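Akolton Cloth Handling Notes

README, revision of 28 July 2021
Maintainer: Genalyn Lumanlan
Review: Lalit Garg

Summary

Akolton is a set of 1,327 short records of household cloth being picked up, turned, folded and put down. Items are everyday textiles: napkins, dish towels, pillowcases, scarves and cut fabric. Garments with sleeves are in a separate set, Claltona, and are not covered in this file.

Contents

items.csv - one row per cloth, with color, longest side and fabric weight
records.csv - one row per record, with item ID, action and end state
folds.txt - definitions of the fold types used in the action column
stills/ - one still per record, same base name as the record

Item fields

color: plain name, light or dark added where needed. Maroon and red are separate values.
pattern: plain, striped, checked or other.
side_mm: longest side, cloth laid flat. Nothing over 600 is included.
weight: light, medium or heavy, judged by hand. Kinga Bárány assigned all values in this column.

Actions

There are 9 action codes. The ones most often confused are listed here.

pinch_corner: a small fold is taken at one corner. The rest of the cloth stays free.
pinch_edge: as above, but the fold is taken along a side.
half_fold: one edge is brought to the opposite edge.
quarter_turn: the cloth is rotated 90 degrees without being unfolded.

The still below is a pinch at the lower corner of a dark maroon cloth.
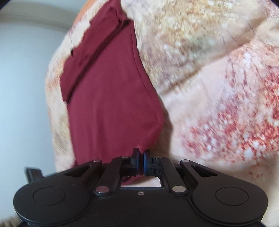 Known issues

Corner and edge pinches on narrow cloths were labeled inconsistently before the second pass. Fiifi Akpalu relabeled the scarves; the napkins are still open.
Weight values for checked dish towels are missing in some rows. Treat a blank as unknown, not as light.
The next revision is planned for September.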